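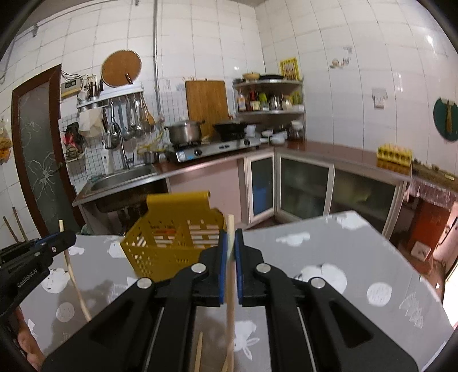

Test operators wanted: grip fault study

Deltero is looking for people to help with a study of a fault in hand-held grippers. The work is paid, part-time and done in ordinary home kitchens. It starts in April and no technical background is needed.

What went wrong

Our operators use two grippers, one in each hand, to do small household jobs such as putting chopsticks into a utensil caddy. The recordings are then used to teach robot arms the same jobs. During the last round we found that the jaw position in the recordings did not always match the real jaws. The operator had let go, but the log still said closed. Out of 3,483 recorded grasps, 94 had this fault. Thin items were the worst.

An arm trained on those recordings kept hold of a chopstick when it should have released it, and carried on to its next movement. The stick snapped against the edge of a worktop and a piece hit the technician standing nearby. She was wearing glasses and was not hurt. We have stopped all arm trials until the fault is understood. The study is run under the name Akov and is led by Jaanus Jõgi.

What you would do

- Pick up, hold and release wooden chopsticks and other light utensils with the grippers, following a printed list.
- Say "open" aloud each time you release, so that we can check the log against the sound.
- Note any sticking, slipping or stiffness on the fault sheet, even if it clears by itself.
- Stop and put both grippers down if the jaws move when you have not squeezed.

Sessions last two hours with a break in the middle. No robot arm is used at any point. The jaws can still pinch, so fingers must be kept clear of the pads and the linkage, and long sleeves should be rolled up. The hob stays off during sessions.

Who can apply

You should be 18 or over and able to use both hands comfortably for the length of a session. The grippers get heavy after a while, so please tell us about any wrist or shoulder trouble before you apply — we can shorten the sessions but we can't make the tools lighter. Left-handed people are especially welcome, as we had very few last time. People who worked on the Fanix recordings can apply again.

There are 19 places. Pay is the same whether or not the fault shows up in your session, and travel is refunded on production of a ticket.

How to apply

Write to Liudmyla Panasiuk at the Deltero office, Rätsep building, room 42. Give your name, which hand you write with and the times of day you can manage. A short induction is held before the first session and must be attended in full.

Last updated: March 2020

This site uses cookies to remember your settings. By continuing to browse you accept their use.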